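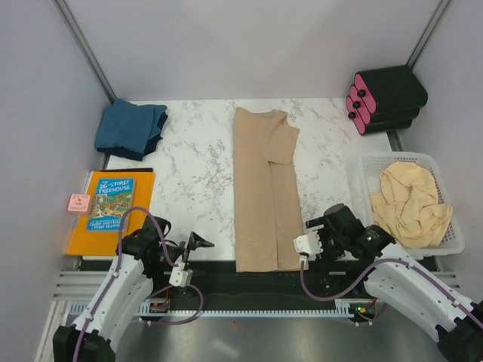
Tan short-sleeved garment, folded lengthwise on the marble-look tabletop.

Pomare Community Clothing Exchange
Pre-opening safety checklist, with comments
Site: Erirthorpe Hall, main room, side room and loading door
Checked by: Bevan Tuhiwai
Second check: Peadar Moriarty
Date: Apr 5, 2024

Status marks: OK, FIX BEFORE OPENING, WATCH

What a difference since February! Most of the old list is cleared, and I've left comments wherever the next checker will want them. Please add yours underneath mine and leave the old ones in.

1. EXITS AND WALKWAYS

1.1 Main doors open fully from inside without a key. OK
Comment: Both leaves swing freely. The new closer on the left one is lovely and slow.

1.2 Loading door clear on both sides. FIX BEFORE OPENING
Comment: Four flattened boxes and a hand truck were leaning beside it. Boxes go to recycling tonight. The hand truck lives under the stairs.
PM: Moved both at 5:15. Now OK.

1.3 Exit signs lit. OK
Comment: All lit, including the one over the side room that flickered last time.

1.4 Walkways between rails at least 36 inches wide. WATCH
Comment: Measured with rails empty and they pass easily. Winter coats stick out a lot further than T-shirts, so measure again once the rails are loaded. If the coat rail is tight, turn it to face the wall.

2. RAILS AND SHELVING

2.1 Wheels locked on every rolling rail. OK
Comment: Two of the locks are stiff. Use your foot, and push until it clicks.

2.2 No rail loaded above its marked limit. OK
Comment: Peadar's orange tags are brilliant. You can read them from across the room.

2.3 Wall shelves tight to brackets. FIX BEFORE OPENING
Comment: Third shelf in children's shoes rocks at the left end. One screw has backed out of the plug. Keep it empty until it's redone with a longer screw and a new plug.
PM: Have the plugs, need to borrow the drill. Shelf is taped off.

2.4 Nothing heavy above shoulder height. OK
Comment: Boots have come down to the bottom row. Hats and scarves up top, and it looks great too.

3. SORTING AND FOLDING

3.1 Tables steady, with no sharp edges. OK
Comment: Leaned hard on every corner. No wobble anywhere.

3.2 Pockets emptied before folding. OK
Comment: Keep this up, everybody! February's pocket jar had safety pins, a razor blade in its paper and a fish hook. Wear the thick gloves for the first pass.

3.3 Sharps tin at the sorting station, lid on. WATCH
Comment: Tin was there, lid was in the drawer. Put them back together.

3.4 Bags of donations no heavier than 30 pounds. OK
Comment: The hanging scale works well. Split anything over the limit before lifting it.

4. ELECTRICAL AND STEAMING

4.1 Cords undamaged, plugs sound. FIX BEFORE OPENING
Comment: The Vitum steamer has a nick in the outer cord, close to the handle. I've tagged it and taken it out of use. Please don't tape it up.

4.2 Second steamer, drained and stored upright. OK
Comment: The Tukmont is in fine shape. New mat underneath, tank empty.

4.3 No more than one heating appliance per outlet. OK
Comment: The side room heater and the steamer must still take turns.

5. FIRE AND FIRST AID

5.1 Extinguishers charged and hung on hooks. OK
Comment: Needles in the green, pins in place, tags current.

5.2 Clothing stock at least three feet from heaters. OK
Comment: The floor tape we put down makes this a five-second check. Love it.

5.3 First aid kit complete. WATCH
Comment: Low on small bandages and out of eyewash. Both are on the shopping list.

5.4 Smoke alarms tested. OK
Comment: Loud and clear in both rooms. Warn the choir upstairs next time.

STILL OPEN
Shelf 3, children's shoes: PM
Vitum steamer, cord repair or replacement: BT
Eyewash and bandages: BT
Coat rail, measure again when loaded: PM

Signed: B. Tuhiwai
Signed: P. Moriarty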